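Zurell opens folding and drinks corner at Kondoneck store

Customers can now pick up a cold drink and have clean clothes folded at the same stop

Kondoneck, March

Zurell has opened a folding and drinks corner at its Kondoneck store. The corner takes up 37 square metres at the back of the shop and is open from 7 am until 9 pm.
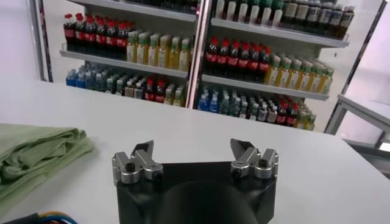
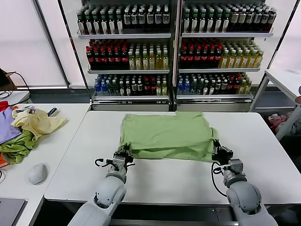 Green fabric on the white folding table at Zurell Kondoneck, with bottled drinks behind.

The service is for everyday clothing such as T-shirts, light jumpers and children's wear. Customers hand in a bag of clean, dry laundry at the till and collect it folded the same day. A bag may hold up to 20 items. Shirts that need ironing, bed linen and coats are not accepted for now.

T-shirts are laid flat on the table, smoothed out and folded to one size, so that they stack neatly in a drawer. Customers who prefer their clothes rolled can ask for this when they hand in the bag.

The drinks range is supplied by Laur and includes tea, juice and water. There are 57 different drinks on sale in the store, and the shelves are filled each morning before opening.

Zurell tested the folding service at its Stukska store over the winter, where 1055 bags were handed in. Most were collected by customers on their way home from work, and the Kondoneck opening hours were set with this in mind.

The Stukska service continues as before. Prices are the same in both stores and are shown at the till.

Notes to editors

Zurell runs neighbourhood shops selling food, drinks and household goods. Press enquiries should be sent to the Zurell press office.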